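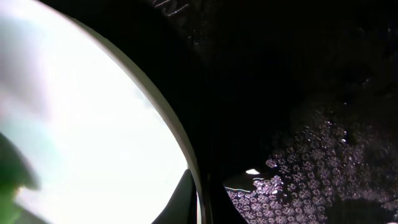

1 April 2021

Back in the Platby shed this morning, kettle on, trying to write up the glaze tests before I forget which one was which. Victor left his notes on the wedging bench and I've copied in the useful bits, so if the spelling of anything looks odd it's probably his.

First up, the new batch of Ogola white. I mixed it to 2,000 grams dry, same as the last lot, and put it through the sieve twice. It still felt a bit gritty between the fingers so I gave it a third go through and let it sit while I had lunch. Much better. Brian reckons the grit is the feldspar clumping up because the bag lives too near the door, and he might be right - it's been damp out there for weeks. I've moved the bag to the top shelf beside the wax resist. Please leave it there!

Dipped 8 test tiles in it, half on the buff clay and half on the dark. Two-second dip for the first coat on all of them, then a second coat over the top third only. The dark ones took it up much faster than the buff, which surprised me a bit as they all came out of the same bisque. Jabari's theory is that the dark tiles were sitting nearer the bottom and didn't get as hot. I'd like to see a cone down there next time before I believe it.

Tiles are numbered on the back in iron oxide. Number 3 got smudged when I picked it up (my thumb, sorry) so if you find one with a brown blob on the back, that's your 3.

Now the green. I'm still not happy with the Zorkevcombe recipe. It's lovely where it pools and really dull on a flat wall, sort of pond water, and the colour goes patchy anywhere it's thin. Pendo likes it like that and wants it on the inside of her big bowls, which is fair enough, they'll have plenty of pooling. For the mugs I want something livelier. Ideas so far:

- bump the copper up a little, and watch it doesn't go metallic
- try it over the white instead of on bare clay
- swap out the Plomon frit, seeing we're nearly at the end of the tub anyway

I'll do the over-white one first, it's the least work. Mixed up 300 grams of the green in the old yoghurt tub, lid labelled. It needs a good stir before you use it, the heavy stuff drops to the bottom like a brick and what's left on top is basically coloured water.

Kiln things. The lid still isn't seating square on the hinge side and I can get a butter knife in the gap. Neema had a look and thinks the brick under the hinge has worn down, and she's going to bring in some fibre to pack it with. Until then, I'm keeping anything precious away from the back. Top shelf has been running cool by roughly one cone, going by the August log, and I doubt that's changed.

Also did the elements while I was in there. One is sagging out of its groove near the second shelf. I left it alone - they snap if you push them cold and I didn't fancy it on my own. Victor has pins.

To do before the next firing:

- kiln wash on the 2 half shelves, scrape them first
- cones on every level, bottom included, Jabari!
- order more sponges, the last ones have gone to crumbs
- glaze Pendo's bowls if she's left the feet waxed

Tiles are on the rack by the window, drying. I dribbled some white on the handle of number 6's tongs and it's still there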